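Vollelar are back, and louder with it

There is a point three songs into Lullmont, the second album by the two-piece Vollelar, where the drums drop out and you can hear somebody laughing in the next room. Svatopluk Polák wanted it gone. Ayuba Dogbe, who was the one laughing, fought to keep it, and I'm so glad he won, as it's my favourite second on a record full of good ones.

"I'd done 11 takes and I was in a terrible mood," says Polák, who plays guitar and does most of the singing. "Then I listened back on the bus home and it was the only bit where we sounded like us."

Their first record, Shearer, was written by sending files back and forth and sold 338 copies on cassette, most of them from a rucksack after gigs. It was a lovely, shy thing, all whispered verses and tape hiss. Lullmont is the same two people with the windows open. The choruses are enormous! The opener, Hernenine, goes from a mumbled count-in to full shouting in under a minute, and when they played it on Saturday the front row had the words already.

"That was mad," says Dogbe. "It's been out, what, a few weeks? There was a lad singing the guitar part. Not the words, the guitar part."

Dogbe drums standing up, a habit left over from a rehearsal room too small for a stool, and he talks the way he plays, in bursts. He grew up on his uncle's highlife records and came to guitar bands late, through a skateboarding game. Polák had the reverse: punk at 12, then nothing else for years.

"Ayuba played me a bass line off one of those records and I asked who the band was, so I could go and see them," Polák says. "It was older than both of us."

You can hear that meeting all over side two, where the guitars turn clean and quick and the drums start to roll – Kettle Year could go on for twice as long and I wouldn't complain.
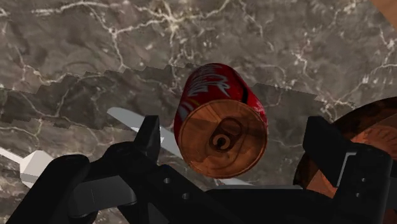

Red can, marble surface. Computer-rendered image.

The lyrics have grown up too. Polák writes about work now, and about his dad, and about a flat he couldn't afford to stay in. He kept 274 lines in a notebook and used perhaps a third of them.

"The rest rhyme too well," he says. "Ayuba crosses those out."

"With a big pen," says Dogbe.

They're out on the road again in June, with a borrowed van and a third pair of hands on keyboards for the first time. There are two new songs in the set already, one of them so fresh that it's written down only as "fast one". I ask whether it has any words yet.

"It's got a chorus," says Polák. "Ayuba's singing it, so bring earplugs."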